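Drivent Eltus Hand-Held Gripper Pair
Set-up, care and spare parts

Home > Grippers > Hand-held > Eltus pair

In stock. Supplied as a matched left and right pair.

Overview

The Eltus pair is a set of two hand-held grippers for recording manipulation work without a robot arm. The operator holds one in each hand and does the job with the jaws in place of the fingers. Each gripper has a white body, a vertical handle and a black two-fingered jaw assembly at the front. A camera in the body looks out over the jaws, and the jaw opening is logged alongside the video.

Most customers buy the pair for soft goods: shirts, towels, bedding, cloth bags. The jaws also cope well with light boxes, cutlery and packaging. They are unsuited to anything heavy, and the fingers should never be used as a lever or to prise things open.

The recordings can be played back on any arm fitted with the Eltus robot-side jaw (sold separately). Finger length and pad shape are the same on both versions, so a worn or badly set pair of hand grippers will show up later as missed grasps on the robot. For that reason this page has more to say about set-up and upkeep than our other product pages do.

What is in the case

Left gripper and right gripper
4 battery bases, so one set can charge while the other is in use
Charger and lead
Jaw gauge
Hex keys for the finger bolts and the body bolts
3 pairs of spare finger pads
Lens cloth
Label sheet

A head camera is needed for paired recording and is sold separately. The Cillar head mount fits without an adaptor.

Before first use

Charge all the bases fully. Click one on to each handle and check that the green lights on the gripper come on. If a light stays dark, take the base off, wipe the contacts and try again.

Write a station number on the labels and stick one on the side of each head, left and right. The software will accept two left-hand grippers without complaint, and the mistake is tedious to find afterwards.

Pair the grippers with the recorder one at a time, left first. Then open and close each set of jaws fully, slowly, and watch the reading. It should move smoothly from end to end with no jumps.

Do a short trial on a real garment before starting a session. A folded shirt is a good test piece, with enough layers to show whether the jaws are picking up one thickness or several.

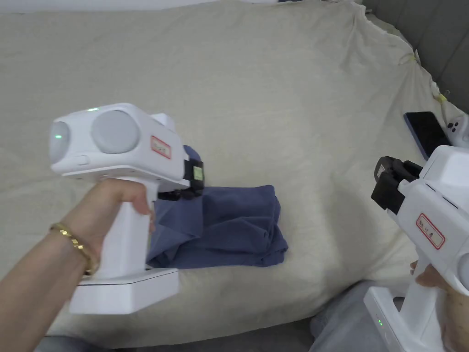
Work at a height where the wrists stay straight. Beds and sofas are usually low for a standing operator, so kneeling or sitting at the edge is more comfortable over a long session. Let the tips come down on to the cloth at a shallow angle and close gently. If the cloth slides out, come in lower and take a little more of it before squeezing harder.

Keep both sets of jaws in view of the head camera at the start and end of each recording. The alignment step uses them, and a clip that begins with one gripper down by the operator's side will be rejected.

Daily checks

These take a few minutes and should be done before the first recording of the day.

Lens. Wipe the dome with the dry cloth. Lint collects quickly with towels and fleece. No sprays.

Pads. Look at the inner faces of the fingers. Replace any pad that is lifting at a corner or has gone shiny in patches.

Tips. Close the jaws on the thin end of the gauge. Both tips should touch it together along their full width.

Play. Hold the body still and try to rock each finger from side to side. A very slight movement is normal. A click is a loose pivot.

Bases. Pull down lightly on each one. It should stay on without rattling.

Clock. Check that both grippers and the head camera show the same time on the recorder screen.

Jaw bolts

There are six bolts on the front of each jaw assembly. Two small ones sit near the top of the fingers. Two more go through the pivot hubs, one each side. The two large socket-heads at the bottom hold the arms to the body. All of them are black, and all can be reached from the front without opening the housing.

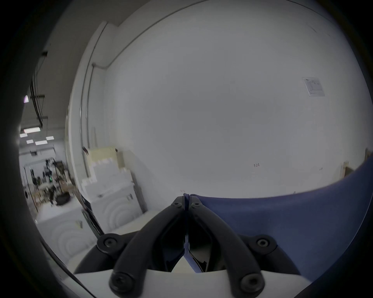 Tighten in this order: body bolts first, pivots next, finger bolts last. Doing the small ones first pulls the tips out of line and you will have to start again. The pivot bolts should be snug and no more. After tightening, the fingers must still swing freely under the light spring load. If they drag, back the pivots off a touch and recheck.

The bolts leave the factory with a low-strength thread lock on them. Once a bolt has been taken right out, clean the thread and put on a fresh spot of thread lock before it goes back. The Espinoza service kit includes a small tube and a set of new bolts.

Check the bolts every 40 hours of recording. New pairs should also be checked after the first full day, when the pads have bedded in.

Setting the tips

The gripper camera sees the fingers from behind as a narrow V. When the jaws are closed the two sides should look even, with the point of the V in the middle of the picture. If the point leans to one side, do the following.

1. Take the base off so that the gripper is unpowered.
2. Loosen both small finger bolts by a quarter turn. Leave the pivots alone.
3. Close the jaws on the thick end of the gauge and push the gauge fully home.
4. Tighten the finger bolts a little at a time, going from one to the other.
5. Remove the gauge, refit the base and run the jaw calibration from the recorder menu.
6. Look at the live picture. Repeat from step 2 if the V is still off centre.

If the setting will not hold after two attempts, a finger is probably bent. Fingers are sold in pairs and should be changed in pairs.

Working with clothes

Lay the garment out on a cover of a clearly different shade. Plain cream or white bedding works well with blue, black or red items. Patterned throws do not help anyone reviewing the clips. Pull the cover fairly flat, though small creases are fine and a tie or a bit of tape at the side will stop it creeping.
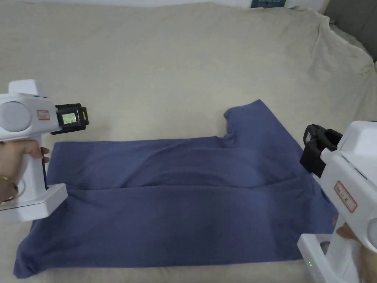 Eltus pair over a navy T-shirt on a cream cover.

T-shirts are the easiest item to begin with. Fold across the body first, then bring the sleeves in. Thin cotton needs the lightest close you can manage. With thick cloth, pause for a moment once the jaws are shut so that the grasp is clear in the recording.

Long sleeves give more trouble. They drop off the bundle as it is turned and are easy to catch in the opposite jaw. Straighten both sleeves along the body before the first fold. If a cuff does get trapped in a pivot, open the jaws fully and ease it out by hand. Pulling it through with the other gripper can shift the finger setting.

Check for threads around the pivots whenever you change the battery base. Tweezers are better than a blade here, as a blade will mark the pads.

Software notes

Firmware 11 is fitted to all pairs now shipping. Older pairs can be updated over the charging lead with the base attached. Update both grippers before using either one. The jaw calibration is cleared by an update and has to be run again.

Garment sessions recorded on earlier firmware can still be opened, and there is no need to convert them.

Storage and charging

Store the grippers in the case with the jaws closed and the bases off. Leaving the jaws propped open on a shelf strains the return spring. Charge the bases in the charger only, away from bedding and clothes. If a pair is going to be unused for a month or more, charge the bases halfway and note the month on the case.

At the end of a garment session, finish the fold and move both grippers clear before stopping the recording. Then open the jaws, look for fluff, and close them again.

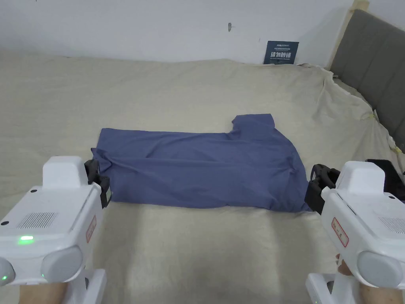
Common faults

Green light on the base but none on the head
The base is powered and the contacts are dirty. Clean both faces with a dry cotton bud. If this does not help, swap bases to find out which part is at fault.

Jaw reading jumps
Usually lint at a pivot. Clean, then run the calibration. If it still jumps at the same opening each time, the sensor needs replacing and the gripper should come back to us.

Jaws slow to open
Pivot bolts too tight, or thread caught behind the hub. Do not oil the pivots. Oil travels to the pads and from there to the cloth.

Picture soft on one side
Fingerprint on the dome, in nearly every case. If wiping does not cure it, check the dome for a scratch. Domes are a user-fit spare.

Left and right swapped in the recording
Check the labels against the recorder screen and pair again, left first.

Spares

Finger pads, pack of 4
Fingers, matched pair
Espinoza service kit (bolts, thread lock, return springs)
Lens dome
Battery base
Jaw gauge
Label sheet

Please give the serial number when ordering fingers, as the February production change moved the small bolt holes slightly and the two types do not mix. The number is under the base.

Repairs

Send both grippers, even if only one is faulty, so that they can be calibrated together. Include the gauge. Leave the bases out of the parcel unless one of them is the problem, in which case ring first for the battery packing instructions. Repaired pairs are returned with fresh pads fitted and the tips set.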